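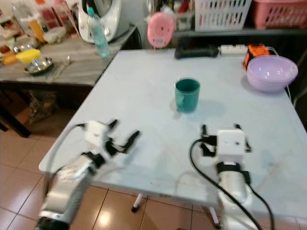
Ausgabe 38 · Seite 4

Küchenverleih Firnari ist umgezogen und hat jetzt auch nachmittags geöffnet

Wer in den letzten Wochen mit einer geliehenen Waffelform unter dem Arm vor der alten Tür in der Hofpassage stand und den Zettel dort übersehen hat, darf beruhigt sein: Den Küchenverleih Firnari gibt es weiterhin, und er ist auch gar nicht weit weg. Seit März sitzt er im Erdgeschoss des Vanska-Hauses, gleich hinter dem Fahrradständer, in zwei hellen Räumen mit beige gefliestem Boden, in denen man sich endlich einmal umdrehen kann, ohne einen Stapel Backbleche mitzunehmen. Die Älteren unter uns werden die Räume noch als Schreibwarenladen kennen, und ein paar der alten Regale sind tatsächlich geblieben.

Zum Verleih gehören inzwischen 1.541 Stücke, vom Eierbecher bis zum großen Einkochtopf. Im vergangenen Jahr wurden 2.567 Ausleihen eingetragen, so viele wie noch nie, und man kann sich leicht vorstellen, dass es in dem früheren Raum -- der ja kaum größer war als eine ordentliche Speisekammer -- irgendwann nicht mehr ging. Besonders gefragt waren in der Adventszeit die Ausstechformen und im Sommer alles, was man für ein Fest im Garten braucht, also Schüsseln, Krüge, Kuchenplatten und immer wieder die langen Salatbestecke, die leider auch am häufigsten in fremden Schubladen verschwinden. Falls Ihnen beim Aufräumen eines begegnet, das Sie nie gekauft haben: Es wird mit Freude zurückgenommen, und Fragen werden keine gestellt!

Neu ist, dass man die Dinge vor dem Mitnehmen in Ruhe anschauen kann. An dem hellen, blaugrauen Tisch wird ausgegeben und zurückgenommen, und auf dem Beistelltisch mit der grauen Holzmaserung, wo auf unserem Bild die flache Edelstahlschüssel mit dem gelben Schwamm daneben steht, wird nachgesehen, ob alles sauber ist. Das klingt strenger, als es gemeint ist. Ein Kaffeerand in einem Becher hat hier noch keinen Leihausweis gekostet, und wer es einmal wirklich nicht zum Spülen geschafft hat, weil die Gäste bis in die Nacht geblieben sind, sagt es einfach bei der Rückgabe und greift selbst zur Bürste.

Wie bunt der Bestand ist, sieht man schon an den Kleinigkeiten. Der dunkle, petrolfarbene Becher mitten auf dem Tisch und die Schüssel aus zart fliederfarbenem Kunststoff würden in keinem Katalog nebeneinander stehen, und genau so geht es auch in den Regalen zu. Wer zwölf gleiche Teller für eine Konfirmation sucht, sollte deshalb rechtzeitig vorbestellen. Ein einheitliches Service gibt es zwar, ein weißes mit schmalem Rand, das aus der aufgelösten Kantine der Firma Prinance stammt und 200 Teile umfasst, doch für die Frühsommermonate ist es an den meisten Wochenenden schon vergeben. Gemischtes Geschirr ist dagegen fast immer da, und auf einer langen Tafel unter Bäumen sieht es ohnehin am schönsten aus, finden wir in der Redaktion.

Auch bei den elektrischen Geräten hat sich etwas getan. Sie dürfen nun vor Ort ausprobiert werden, was vor allem denen hilft, die zu Hause schon einmal mit einem Deckel gekämpft haben, der partout nicht einrasten wollte. Zu jedem Gerät liegt eine kurze Anleitung in einer Klarsichthülle bei, bitte mit zurückbringen. Für Küchenmaschinen und Einkochautomaten gilt eine Leihfrist von vier Tagen, für alles andere bleibt es bei zwei Wochen. Ein Leihausweis kostet 38 Euro im Jahr, einzelne Stücke können weiterhin auch ohne Ausweis gegen ein kleines Pfand mitgenommen werden.

Geöffnet ist vormittags von 9 bis 12 Uhr und neuerdings auch von 15 bis 18 Uhr, sodass man auf dem Heimweg von der Arbeit noch vorbeischauen kann. Die Bäckerei Abdelaziz nebenan nimmt kleinere Rückgaben freundlicherweise schon ab 7 Uhr morgens entgegen, allerdings wirklich nur kleinere -- den Einkochtopf tragen Sie bitte selbst hinüber, der Gang zwischen Theke und Brotregal ist schmal. Gesucht werden derzeit noch Springformen mit dichtem Boden, eine Flotte Lotte und ein Nudelholz, gern auch gebraucht. Wer etwas abzugeben hat, kann es während der Öffnungszeiten vorbeibringen; der Eingang liegt auf der Hofseite, die Klingel ist die unterste.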